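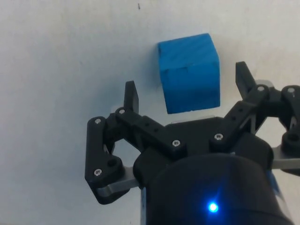
Last edited Apr 1, 2020

Sebastián Espinoza
Thread on moisture content in wood: how to measure it, what it does to dimensions, and where the shop arithmetic goes wrong. Mostly for people who buy kiln-dried lumber and assume the number on the ticket is still true.

2/ Definition first. Moisture content (MC) is the weight of water in the piece divided by the weight of the piece with all water removed. The denominator is dry weight. Green wood can go past 100 percent and nothing is wrong with the math.

3/ Worked sample from the last load, a short section cut well in from the end of the board. Weight as cut: 588 g. Weight after the oven: 494 g. Water lost: 94 g. 94 divided by 494 is 19.0 percent.

4/ Divide by the wet weight by mistake and you get 16.0 percent. I have seen that error on a printed form. The form was in use for years.

5/ The load in question was 1,000 board feet of red oak from Gindwood, sold as air-dried. 19 percent is a fair number for air-dried stock kept under a roof. No complaint about the yard. It isn't ready for furniture, and they didn't say it was.

6/ Oven method: 217 F, weigh, return to the oven, weigh again. Stop when two weighings in a row agree. A day is usual for a one-inch section, longer for thick ones. Don't raise the temperature to hurry it. Above that you start driving off things other than water.

7/ Cut the section and weigh it right away. If the scale is in another building, put the section in a sealed plastic bag with the air pressed out. A thin crosscut section loses water fast through all that exposed end grain.

8/ Don't take the section from the end of the board. The end is drier than the rest and will tell you what you want to hear. I go in two feet when the board is long enough to allow it.

9/ Meters. A pin meter reads electrical resistance between two points. A pinless meter reads how the wood affects a field under a flat pad. The first needs a species and temperature correction. The second needs a density setting. Neither one weighs water.

10/ I use an Undex pin meter. On the section above it read 18 before the species correction and 19 after, which I'll take. On wood near fiber saturation I don't use it for anything but sorting wet from wetter.

11/ Below 6 percent a resistance meter is also weak. The current gets too small to read well. If the display shows 5, write down "under 6" and move on.

12/ Pins read the wettest wood they bridge. Drive uninsulated pins through a damp surface and you get the surface. Insulated pins with bare tips give a reading at depth. For drying work you want both, shell and core, and the difference between them.

13/ Shell at 8 and core at 14 is not "11 percent lumber." Rip it and the halves will cup toward the fresh face as the core dries. Sticker it and wait.

14/ Fiber saturation. Take it as 28 to 30 percent for most species. Above it, water is leaving the cell cavities and the board keeps its size. Below it, water is leaving the cell walls and the board shrinks. All the trouble is below.

15/ Shrinkage by direction. Tangential (along the growth rings) is the largest. Radial (across the rings) is commonly half of that, give or take by species. Lengthwise is small enough to ignore in straight-grained stock. Don't ignore it in juvenile wood or reaction wood.

16/ For red oak the published change coefficients are 0.00369 tangential and 0.00158 radial, per percentage point of MC. Multiply by width, multiply by the change in MC. The coefficients are meant for the range of 6 to 14 percent. Outside it, the answer drifts.

17/ Example. Flatsawn red oak top, 24 inches wide, swinging 4 points between winter and summer. 24 x 0.00369 x 4 = 0.354 inch. Call it a heavy 11/32. Quartersawn, same top: 0.152 inch.

18/ So a tabletop screwed hard to its aprons has to find a third of an inch somewhere. It finds it in a split or in the apron joint. Slotted holes, buttons, or figure-eight fasteners, your choice. I use buttons in a groove.

19/ What sets the swing is relative humidity. At room temperature, 30 percent RH brings wood to a little over 6 percent MC. 50 percent RH brings it to a little over 9. 65 percent RH brings it to 12. Temperature matters much less than people think within the range of a house.

20/ Buy a hygrometer and check it before you trust it. Damp table salt in a sealed container holds the air at 75 percent RH at room temperature. Put the hygrometer in with it overnight. Write the error on a piece of tape and stick it on the back.

21/ My shop in Ilulov sits at 38 percent RH in heating season and 60 by late June with the doors open. I build to nine percent and let the design take the movement in both directions.

22/ Efthymia Spanos asked whether sealing all six faces stops the movement. It slows it. A film finish cuts the rate of exchange, and short wet spells mostly average out. Hold the board at a new humidity for a season and it gets there anyway.

23/ She also asked about finishing one face only. On solid wood it is a gamble: the bare face responds faster, and the panel bends until the other side catches up. Same number of coats on both. The hidden side doesn't have to be pretty.

24/ Paint. Painters meet this subject as hairlines. A thin line in paint on wood can be a crack in the film, a joint in the wood under it, or a place where two coats meet. From a picture I usually can't say which. The blue cube up top has a line of that sort across its front, and I won't call it.

25/ If you have the piece in hand, there is one test that helps. Log the line width with a feeler gauge in the dry season and again in the humid one. A joint in the wood changes width. A ridge where coats meet does not.

26/ Frame-and-panel doors: finish the panel before assembly. Otherwise it shrinks in its first winter and shows a bare strip along each stile. Center it with a dab of glue or a pin at the middle of the top and bottom rails, nowhere else.

27/ Panel allowance. Take the tightest condition you expect, not the day you are building. If the shop is at the dry end, leave room in the grooves. If it is at the humid end, cut the panel close but make the tongue deep enough to stay in the groove after it shrinks.

28/ Small blocks and short parts. Same coefficients, but the absolute numbers are tiny. A two-inch cube of flatsawn red oak going through a 4-point change moves 0.030 inch across the tangential direction. It moves 0.013 radially and next to nothing in length. It stops being a cube. For most uses it doesn't matter.

29/ Where it does matter: gauge blocks, drawer fronts with tight reveals, inlay running across the grain, anything sliding in a groove. The Omerović marking gauge I inherited binds in summer and runs loose in winter. Its beam was fitted in a dry room. I relieved the mortise with a float and stopped thinking about it.

30/ Acclimation. "Leave it in the shop two weeks" is a calendar, and wood doesn't use one. Pick three boards, weigh them, write the weight and date on each in pencil. Weigh again every few days. When the weights stop moving, they are at equilibrium with your shop.

31/ Stack it so air gets to both faces. Stickers of one thickness, lined up vertically, over supports that are in one plane. A pile lying flat on concrete is acclimating on top only. It is picking up moisture from the slab underneath.

32/ End coating. Wood loses water through end grain far faster than through the face, commonly quoted as 10 to 15 times. Coat green ends on the day they are cut. Wax emulsion is the usual thing. Leftover latex paint is better than nothing, but not by a lot in one coat.

33/ Case hardening is a different problem from wet core. The average MC can be correct and the board still carries stress from being dried too hard. Test: cut a fork from a crosscut section and see whether the prongs pinch together. Let it sit overnight and look again before deciding.

34/ Conditioning with steam at the end of the kiln run relieves most of that. Air drying alone is slower and tends to leave less of it. If you resaw, ask the yard whether the load was conditioned. If they don't understand the question, you have an answer.

35/ Plywood moves far less across its face than solid wood does, the alternating plies holding each other. Edge a plywood panel with a narrow solid strip along its length and you can glue it all the way. A wide solid breadboard on plywood is where the mismatch comes back.

36/ Record keeping. For each load I write: species, source, thickness, date in, meter reading shell and core, oven number if I ran one, shop RH. One line in a notebook. When a door sticks later, I look up the line before I look for the plane.

37/ Edit to post 17: the first version gave the quartersawn figure as 0.125. Digits swapped. It is 0.152. Thanks to Efthymia Spanos for running it again.

38/ Coefficients for maple, cherry, walnut and beech go in a separate thread once I have checked my table against the printed one. Beech moves a lot. Plan for that in the meantime.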